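Filed under: Words & Writing > Curious Kids > Read in one sitting

Why do we have big letters AND little letters?

When I was learning to write, I had a real grudge against the letter G. The big one looked like a C that had swallowed a shelf. The little one had a tail. And the little one in my storybook had a loop hanging off the bottom like a pair of glasses falling down the stairs! Three shapes, and my teacher wanted me to believe they were all the same letter.

I believe her now. But I still think it's a strange thing to ask of a six-year-old, and I've spent a lot of time since then finding out who came up with it. So let's go back, quite a long way, to when there were no little letters at all.

Everybody is shouting

If you could walk around Rome two thousand years ago, you would see writing over doorways, on tombs and on big stone arches. All of the carved writing would look like this:

LETTERSLIKETHISALLTHEWAYALONG

No small ones anywhere. Often there weren't even spaces, though sometimes the carver put a little dot between words to help you out. Try reading that line again out loud. You can do it, but it takes a bit of work, doesn't it?

Look at the shapes, too. A, E, H, L and T are made mostly or completely of straight lines, and straight lines are good news if you are holding a hammer and a chisel. Curves were harder, but Roman carvers were extremely good at their jobs and their curves are beautiful. Many of the capitals you write today are very close to the ones they carved. An ancient Roman who saw the sign for Ondel Street near my house would be able to read most of the letters (and would have no idea what a street sign was doing on a metal pole).

The Romans did have a quicker, scribblier way of writing for everyday things like shopping lists and letters to friends. It was much messier. Some of it looks to me like a spider fell in the gravy. Keep it in mind, though, as the scribbly writing matters later on.

Try writing fast

Get a pencil and write a capital E ten times, as fast as you possibly can. Go on, I'll wait.

Now look at the last one. I bet the corners have gone soft. Maybe the straight back has started to bend, and maybe two of the lines have joined up. If you kept going all day long, you might end up with a curvy back and a line through the middle, and that is getting pretty close to a little e.

Something like that happened in real life, only it took hundreds of years and a great many hands. Before printing came to Europe, every book there was copied out with a pen. Every single word! A pen likes curves. It also likes to stay on the page, so people started joining strokes up and leaving bits out. The big B lost its top bump and became b. The big H lost the top of its right side and became h. Letters grew tails that hung down and sticks that poked up.

Then, more than a thousand years ago, a king who ruled a huge part of Europe wanted books that people could read wherever they came from. Up to then, different places had been writing in different styles, and some of them were awfully hard to make out. The scribes in his lands began using a clear, round, small kind of writing, with spaces between the words. If you saw a page of it, you wouldn't know the words (they'd be in Latin) but you would recognize a lot of the letters.

So what happened to the big ones?

They got promoted. Scribes liked the old Roman capitals, which looked grand and important, so they kept them for titles and for the start of a new part. Sometimes the first letter on a page got painted in red, blue or even gold, with leaves or a dragon curled around it. I would love to have had that job. I'd have done nothing but dragons.

Bit by bit the two sets of letters started living together on the same line, with a big one out front and little ones following along behind. We do it today without thinking, on cereal boxes and birthday cards and book covers and banners.

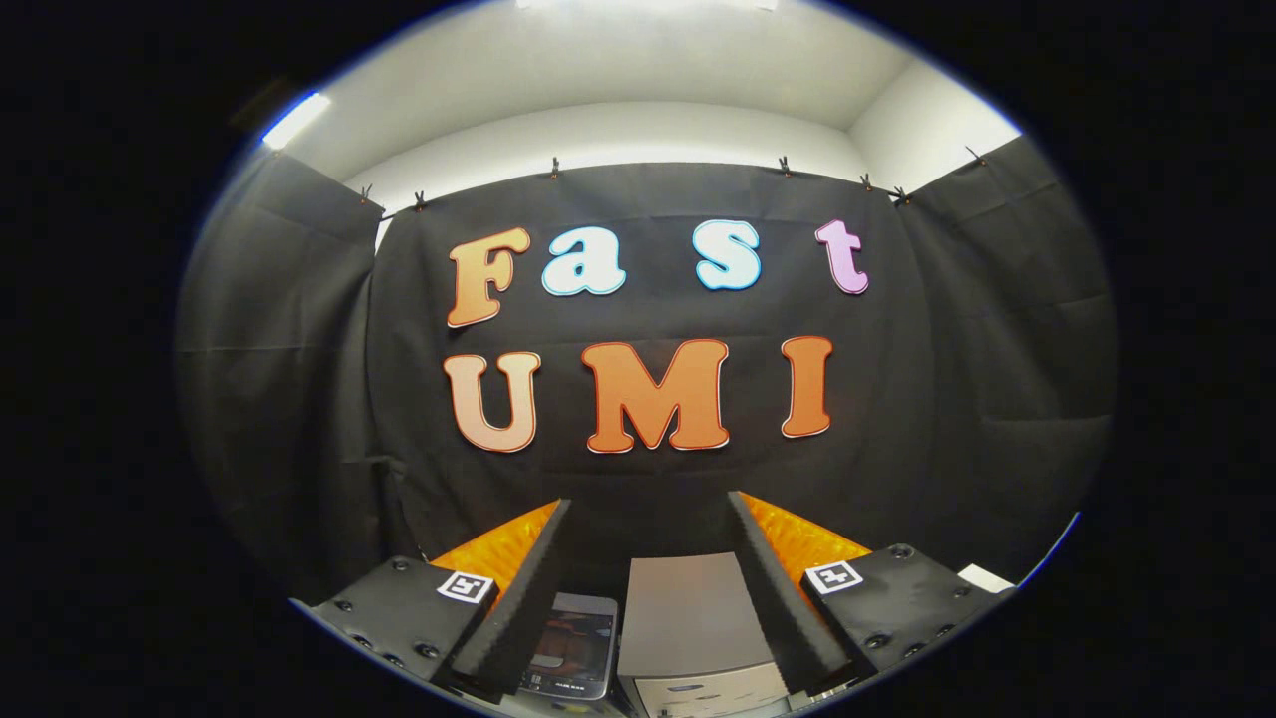 Fast UMI, spelled in cut-out letters on black fabric. How many are capitals? Find the little letters, too!

Did you get four big ones and three little ones? The word "Fast" has one capital and three small letters, and then U, M and I are all capitals. Those last three have good stories of their own, so I'm going to stop and tell you.

M is the oldest of the three, or at least its story goes back the furthest. Many experts think it began as a wavy line that stood for water. Draw a capital M, then draw another one touching it, then another. Waves! It has been making the same "mmm" sound for thousands of years.

U is much younger. The Romans carved V, and that one shape had to do the work of both letters. For a long time afterward people used the pointy one and the round one as if they were the same letter, so a word like "upon" might be printed as "vpon." And now you know why W is called double U even though it looks like double V. (In French it really is called double V. I think the French have the better deal there.)

I used to have a double job as well, since J was just I with a fancy tail. The two of them only split up for good a few hundred years ago. As for the dot on the little i, scribes put a small mark there so you could spot it in a crowd. In old handwriting, a word with i, n, m and u all in a row looked like a picket fence.

Two trays of metal

You may have heard grown-ups call big letters "upper case" and little ones "lower case." I always thought that had something to do with detectives.

The cases were trays! When people printed books with metal type, each letter was a small separate block. The printer picked them out one by one and lined them up to make words. The blocks were kept in wooden cases with lots of little compartments, and when there were two cases, the capitals went in the one on top. The small letters went in the one below, closer to the printer's hands, where they were easier to grab. You need a lot more of those.

You can check that yourself. Pick any page of any book and count the capitals in the first five lines. I just tried it with the instructions for my Truvix alarm clock and found 25, but that's because the instructions kept yelling WARNING at me.

Capitals gone wild

The rules about when to use a capital took ages to settle down. If you opened an English book printed in 1695, you might well find Capitals on all sorts of Words in the Middle of a Sentence, like this one. Writers and printers often gave them to nouns, meaning the names of things, so a Dog and a Spoon and a Cabbage could all be dressed up like kings.

English mostly dropped that habit. German kept it! If you learn German at school, you'll write every noun with a capital, even if it's only a cabbage. English has an odd habit of its own, because we write "I" with a capital when we mean ourselves, and plenty of languages don't bother. A lonely little i was easy to lose on a crowded page, and that may be how it started.

And lots of writing doesn't have big and little letters in the first place. Arabic doesn't, and neither does Hebrew. Hindi doesn't, and Chinese and Japanese characters don't come in pairs either. Children who grow up reading those have other tricky things to learn, but they never have to worry about whether "Spring" needs a capital. (It doesn't, by the way. June does, though.)

Something to try

Make up a little letter! Pick a capital and pretend that its small version was never invented. R is a good one, and so is Q. Write it fast, over and over, all down one side of a sheet of paper. Let it get lazy. When you find one you like, that's your new small letter, and you have to write a whole sentence with it and see if somebody at home can read it.

I did mine with K and it came out looking like a chicken's foot. The cat at my house is called Gondal, and I've decided hers is the first name that should be spelled with a new G. I'm still working on that one. It has no shelf, and definitely no glasses.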